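# 桌面小输送带的皮带选型与台面铺法,想听听大家的意见

**小作坊的哈尔多拉**(楼主)

各位好,我在这个板块潜水很久了,头一回开帖,话可能有点多,请大家多担待。

九月里我给工作间添了一条桌面型的小皮带输送机,绿色光面带子,两侧是银色的铝边,窄长窄长的,看着就喜欢。台面我铺了一层牛皮色的纸,又拿蓝胶带在上面贴了格子,这样东西挪了位置再摆回去,照着格子对就行,不用每次都翻尺子。贴胶带那天我贴得腰都直不起来,不过贴完往后退一步看,心里真是舒坦!

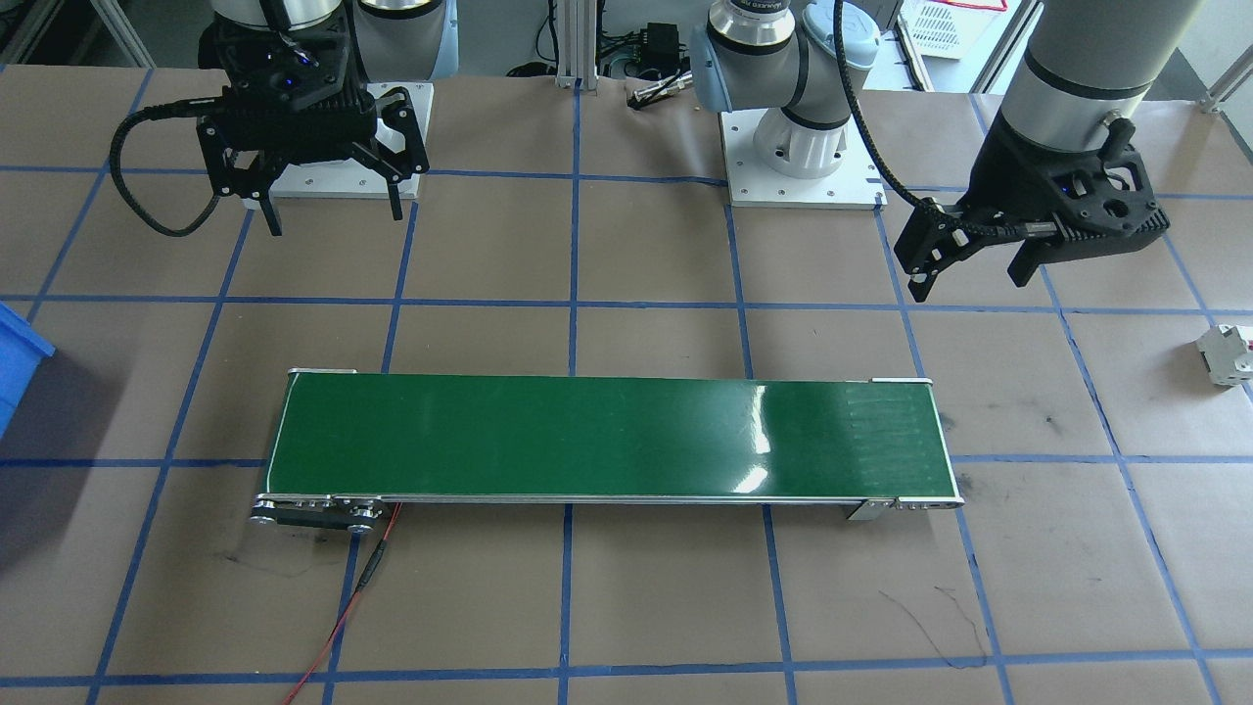

输送机我是横着放的,红色的细线从纸面上走。现在拿不定主意的有两件事:一是光面带子到底合不合适,我要送的是小纸盒和一些塑料瓶盖,担心打滑;二是这层纸要不要换成整张的桌垫。隔壁做木工的 Folke Strömberg 劝我别折腾,先用着再说,可我这个人心里一有事就睡不踏实,所以来问问大家。

带子是在 Rultero 配的,花了 691 块,不算便宜,所以想一次弄对。

---

**老葛修理铺 Gus**

楼主好,看你写得这么细致,我也多啰嗦几句。光面带送纸盒没什么问题,平着走、速度不快,纸盒自己那点分量就够了。瓶盖要看是口朝下还是口朝上,口朝下贴着带面会稳当一些。要是以后想把输送机斜起来用,那再考虑换带花纹的。

纸我倒是赞成留着。脏了撕掉一块补一块,桌垫脏了你还得端去水池刷。

---

**蓝线格子控**

我不同意楼上关于纸的说法。我以前也铺牛皮纸,天一潮就起拱,胶带跟着翘边,格子慢慢就歪了,你照着歪格子摆东西还不如不画。后来换了 Plamport 的整张垫子,用白漆笔画线,到现在都服服帖帖的。贵是贵一点,可是省心呀。

另外光面带子反光得厉害,灯底下盯久了眼睛累,我个人更喜欢哑光的。

---

**老葛修理铺 Gus**

起拱多半是铺的时候没有拉平,四边再压一压会好很多。我这边铺了 2 年,没见它拱过。当然各地气候不一样,你那里潮,我信你。

反光这事我没法反驳,确实晃眼。把灯往旁边挪一挪试试?

---

**小作坊的哈尔多拉**(楼主)

谢谢两位,我读了好几遍!瓶盖我会试试口朝下放。纸的事情我还在摇摆,我们这里冬天干得要命,夏天倒是真潮。

趁晚上有空,我又凑近看了看传动那一头。同步带在铝边外侧,套在两个带齿的轮子上,我拿不准它该绷多紧。有没有懂的朋友给讲讲?

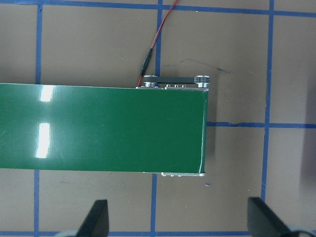
*传动端:黑色同步带和两个银色齿轮,红线在中途接了一个黑色接头。*

---

**Charmaine_H**

同步带我有点经验,来答一下。断电以后用手指在两个轮子中间轻轻按,能按下去一点点、松手马上弹回来,就差不多了。按着硬邦邦的就是太紧,伤轴承;按下去软塌塌的会跳齿,声音很难听,咔咔的,你一听就知道。

还有那根红线,我建议你沿着桌边走,用线夹固定一下。线横在纸面上,哪天袖子一带,接头就容易扯松。我吃过这个亏,当时一屋子人在等,我趴在桌子底下找了半天,后来才发现是接头松了,说起来都脸红。

---

**蓝线格子控**

附议固定线。不过线夹别买背胶太强的那种,撕的时候连纸一起带走(楼主要是换了垫子就没这个烦恼了,哈哈,我再推销一次)。

---

**老葛修理铺 Gus**

你这是铁了心要卖垫子。

线夹用 Mineo 的小号就行,我店里常备,5 个一包。同步带 Charmaine 讲得很对,我补充一句:别往上面喷油。有人一听见响就想喷油,同步带是靠齿咬合的,沾了油反倒容易坏,还粘灰。

---

**路过的车间学徒**

插个嘴问一下,带子跑偏要怎么调?我们师傅总说拧一侧的螺丝就行,可是我越拧越偏,已经不敢动了。

---

**Charmaine_H**

每次拧一点点,让它空转几圈再看,别急着拧第二下。带子偏到哪一侧,一般就把那一侧稍微绷紧一些。先在带面上拿铅笔点个记号,看它往哪边走,心里就有数了。要是两侧的螺丝都拧乱了,就全部松开,用尺子把两头的滚筒量平行,从头再来,没什么丢人的。

---

**小作坊的哈尔多拉**(楼主)

回来报个到。按 Charmaine 说的方法按了按同步带,能下去一点点,也弹得回来,那我就不动它了。线夹已经下单。纸先留着,等明年潮季过了再决定,如果真的拱起来,我一定回来给格子控赔不是。

还有件小事顺便问一句:Bălan 那款 900 毫米长的桌边挡条有人用过吗?瓶盖滚到地上实在太难找了,我家扫帚底下已经攒了一小窝。

---

**老葛修理铺 Gus**

挡条我没用过,我是在桌边钉了根木条,丑是丑了点,瓶盖倒是拦得住。你要是不嫌弃,我明天量一下高度发给你。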